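The Good Ankle

My ankle went on the third step of the Ustside ferry landing, in November, with a bag of oranges in each hand. I heard it before I felt it. It sounded like somebody snapping a carrot in the next room.

A woman behind me said, "Oh, that's broken," in the voice you'd use for a vase, and then she went around picking up my oranges. I never got her name. She kept one orange, I think as a fee, and I've never held it against her.

So that's how I ended up at the Doherty clinic with my foot on a pillow, telling a surgeon named Kátia Portela that I couldn't possibly have surgery because I had a dog and a fourth-floor walk-up.

"What kind of dog?" she said.

"A big one."

"Can he carry groceries?"

She drew the whole thing for me on the back of a lunch menu. Plate here, 6 screws here, and a wiggly line that was supposed to be my tendon but looked more like a river on a treasure map. I still have it. On the other side it says the soup was lentil.

I'll skip the surgery because I slept through it. What I want to tell you about is the six weeks after, when I wasn't allowed to put any weight on that foot and I moved in with my brother in Tarkarness, who has a ground-floor apartment and no patience at all. (He's a good guy! But he alphabetizes his spices and I was in there leaning on things.)

I got around on one of those knee scooters. Mine had a squeak in the front left wheel, and the dog hated it so much he'd leave the room when I reached for the handlebars. My brother said the squeak was a B flat. We don't have any musicians in the family so I have no idea where he got that from.

I slept badly. I'd wake up at four in the morning with the boot feeling like it was full of wet sand, and I'd lie there and count the ceiling tiles. There were 571 if you did the hallway too, and you could do the hallway if the door was open and you hung your head off the bed. My sister-in-law caught me at it once, upside down with my mouth open, and closed the door again without a word.

The thing I was scared of wasn't the pain. It was the stairs. I'd lie there and climb them in my head, all four floors, and every time I got to the third step I'd stop. Not my third step at home, the one at the landing. It had moved into my building. I'd be standing there with the oranges, looking down at it, and it would be a little bit wet.

I told Dr. Portela this at my checkup and felt pretty silly. She was looking at my X-ray and didn't turn around.

"Mine was a curb," she said. "Outside a bakery. Twelve years old, and I walked around it until I left for college."

"Did it get better?"

"I moved away," she said, and then she pushed her thumb into the side of my foot and asked if it hurt. It did, a lot.

They took the boot off when I was 27 pounds of complaining lighter, according to my brother, and I went home. The dog went up first. I stood at the bottom in two actual shoes – the left one felt like it belonged to a taller person – and put my hand on the rail.

One. Two.

I stayed on two for a while. Mr. Mindden from the second floor came down with his recycling and I had to flatten myself against the wall, and he said good to see you up and about, and I said thanks, and he said are you going up or down. I said I was thinking it over.

Then from way up at the top the dog barked, the one bark he does when his bowl is empty, and I went.

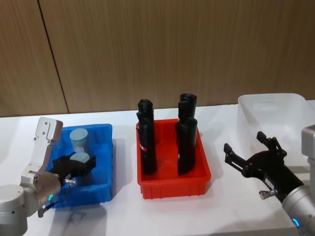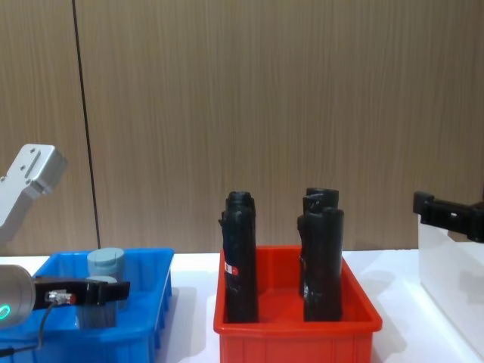
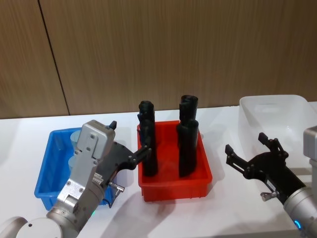 More stories from this author

The Lentil Side of the Menu
A Fee of One Orange
What the Scooter Said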